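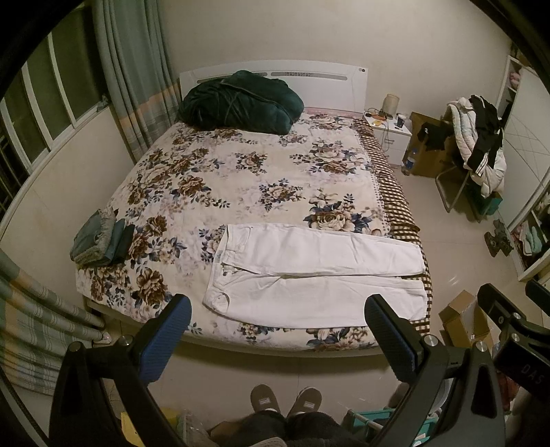 Household Skills, Unit 4: Folding and Sorting Clothes
Instructor: Fengying Qian

Read before the practical session. Bring one pair of pants, a knit top and two towels.

1. Work surface
A made bed is the best place to fold at home. Pull the bedspread flat first and push blankets up to the headboard. Leave the near half clear for folding and use one side for finished stacks.

2. Pants
Close the zipper and button. Lay one leg over the other so the fold runs the full length, and smooth from the waistband toward the hems. Push pockets flat from the outside. Then fold in thirds. White pants go in their own stack.

3. Knits
Fold, never hang. Sleeves in, bottom edge up to the collar. Place knits on top of the stack, where nothing presses on them.

4. Chair clothes
Clothes left on a chair are sorted last. Each item goes to the closet, the shelf or the wash. Puffer jackets are hung up with the zipper closed. Single socks stay in one box until the pair is found.

5. Towels
Fold lengthwise, then in half twice. Keep one color per pile on open shelves.

Homework, due 20 February 2026: fold one full load at home and write down the time it took. Hand in one page, 300 words at most, to Heino Kalniņš.

Reading: course packet, page 62.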